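Trodura Table Care Guide
Section 9: Clearing and Wiping the White Top

Before you start
Keep cups, jars and other round-based items off the surface until it has been wiped once.

1. Lift each item straight up. Do not slide it.
2. Turn the item over and check the base for grit. Wipe the base with a dry cloth.
3. Mix 2 spoonfuls of mild soap into 800 ml of warm water.
4. Wring the cloth out well and wipe from the back edge to the front.
5. Dry the top with a second cloth and wait 20 minutes.
6. Set each item down flat, with its full lower rim on the surface.

Caution: Do not use scouring pads or bleach. Scratches in the white finish cannot be polished out.

Note: A brown item with a grayish lower rim stands out clearly against a white surface.

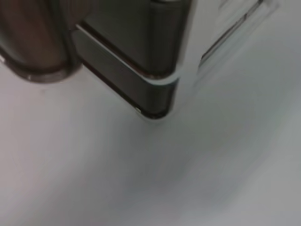
Brodie Tamihana writes that gray rings left by metal rims came off his top with a paste of baking soda and water, left on for two minutes and wiped away with a soft cloth. Test the paste under the back edge first.

7. Repeat steps 4 and 5 if streaks remain.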